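Flunden Canvas Tote, Printed, Natural

Home > Bags and Storage > Craft and Yarn Bags

Item no. 2440-28
Price: $28.00
In stock. Ships in 2 business days.

The Flunden is an open-top canvas tote for yarn, knitting in progress and the other things that end up next to the chair. It has a printed outer panel, a plain cream lining and a strap long enough to go over the shoulder with a winter coat on. There is no zipper and no snap. We carried a zippered version for one season and most of the returns were for yarn caught in the teeth, so we went back to the open top.

Soltine has made this bag for us since the first order of 700. The pattern has changed twice in that time. The shape and the stitching have not.

Details

Outer: cotton canvas, cream, printed on one side
Lining: cotton, cream, sewn in at the top edge only
Closure: none
Strap: cream canvas, stitched through both layers and boxed at each end
Pockets: one flat inside pocket for needles, a pattern or a phone
Base: soft, no board
Care: spot clean, or cold wash inside out and line dry

The print

The current print was drawn by Candela Gallardo. It is a folk-style pattern with mustard stripes, orange and black circles, and small flowers with navy leaves and red-orange buds. The lettering near the top edge is part of the artwork and is printed along with everything else. We can't leave it off or change it.

The ink is set with heat and sits a little stiff when the bag is new. It softens after a few weeks of use. Bleach will take it out. So will scrubbing at one spot, especially on the orange.

The back of the bag is plain canvas. If you want a name or initials on it, a regular fabric marker works fine. We don't offer embroidery.

What fits

A sweater's worth of worsted yarn, the needles and the piece you are working on will go in with room to get your hand to the bottom. A folded baby blanket fits. A full-size afghan does not, once it is past the halfway point. For that, look at the Fumoso floor basket, which is wider and stands up by itself.

The Flunden does not stand up by itself when empty. With a few skeins in the bottom it will stay upright against a chair leg. On a hard floor it tends to lie over on its side, and round things like balls of yarn can roll out of the mouth, so put the heavy items in first.
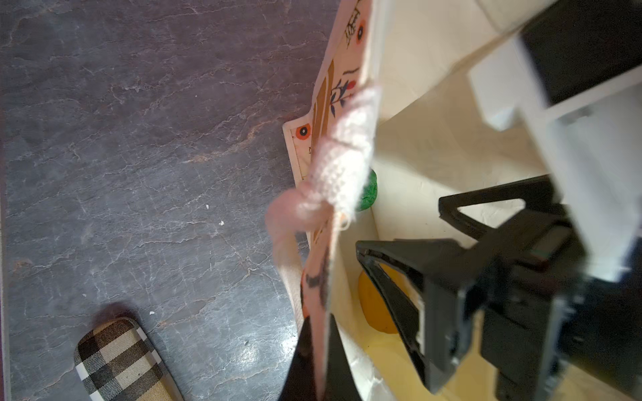
The lining is kept light on purpose. Small things like stitch markers and darning needles are hard to find in a dark bag, and the cream shows them up. It also shows dirt. Pull the lining out through the top and shake it before you wash it, because lint collects along the bottom seam.

Fuzzy yarns such as mohair and brushed alpaca will leave some fiber on the canvas. A lint roller takes it off the outside. Inside, a damp cloth does a better job.

The lining wrinkles in the wash and stays wrinkled unless you iron it. Iron the lining only. Do not put the iron directly on the print. Expect the canvas to shrink slightly the first time.

Colors and related items

Natural is the only color in stock. The navy version is discontinued and we have no more in the warehouse. A gray one is planned for February but we are not taking orders for it yet.

Türkmen drawstring pouch, for small projects and sock yarn
Fumoso floor basket, wide, with two handles
Replacement strap for the Flunden, cream, sewn on by hand

Shipping and returns

Bags ship flat in a paper mailer. The fold lines hang out in a day or two. Unused bags can be returned for the full price. If the strap stitching fails, send us a note with your order number and we will replace the bag, used or not.

For shop orders of more than one carton, write to Saturnino Lorente in wholesale. Cartons can't be split between patterns.

Customer comments

"Bought one for myself and then another for my sister. Holds more than it looks like it should. I would have liked a second pocket."

"Good strap. The print on mine was a little off center but not enough to send back."

"Washed it warm by mistake and it came out smaller, but still usable. Follow the label."

Page updated Jan 17, 2007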